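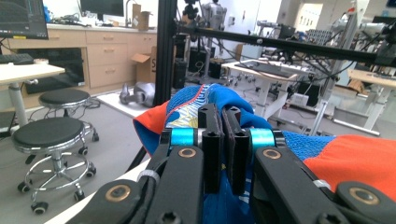 Ticket 87: Free spins round freezes, win not added to balance

Status: Closed
Opened: October 17, 2022
Game: Hafþórsson (5-reel slot)
Casino: Virkstead
Game server: Clirix
Reported by: player, through live chat
Assigned to: Siiri Nurmi
Also on ticket: Murdo Laing, Anneli Tikkanen

Player's report

Landed three scatters and got 13 free spins. On the last spin the reels stopped, the win counter started going up and then the game hung. Waited a few minutes and closed the tab. When I logged back in the balance was the same as before the bonus. I had 900 coins showing on the counter when it froze. Browser is up to date. Other slots work.

Log

Siiri Nurmi
Checked the player's history. The base spin is there and the bonus is marked as started. No end entry. Asked the player not to open the game again until we have looked at the round.

Murdo Laing
Pulled the round from Clirix. All the free spins were played out and the result is stored with a total of 900. The round is sitting as "open, awaiting close." The casino wallet never got the credit call. So the win is real and has not been paid.

Siiri Nurmi
Tried it on the test account with a forced bonus. Desktop, normal speed: fine. Desktop, quick spin on: fine. Tablet, quick spin on, turned from portrait to landscape during the count-up: froze on the first try. Asked the player, who says yes, it was on a tablet and it may have been turned.
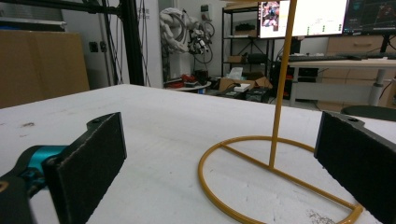 The freeze comes from the count-up screen being drawn again when the tablet turns. The second draw waits for a "finished" signal that the first one already used up, so the close message is never sent. I repeated it with the tablet lying flat and rotation locked, and the bonus closed normally every time. With the lock off and the tablet turned by hand it hung again. Sound on or off makes no difference. Sending to Anneli for the game side.

Anneli Tikkanen
Confirmed in build 136. Older build does not do it. The count-up now keeps its state when the screen is resized. Fix is on staging.

Murdo Laing
Closed the open round by hand. Credit call went through and the wallet shows the 900. No duplicate credit.

Siiri Nurmi
Retested on staging with rotation lock off. Bonus ends, balance updates, history shows start and end. Told the player the win has been added.

Workaround until the fix is live

Lock screen rotation before starting the game. If it hangs anyway, leave the round alone and contact chat with the time of the spin.

Related: Ticket on Pollari autoplay stopping after a bonus (separate cause, still open, Jouko Koskela has it)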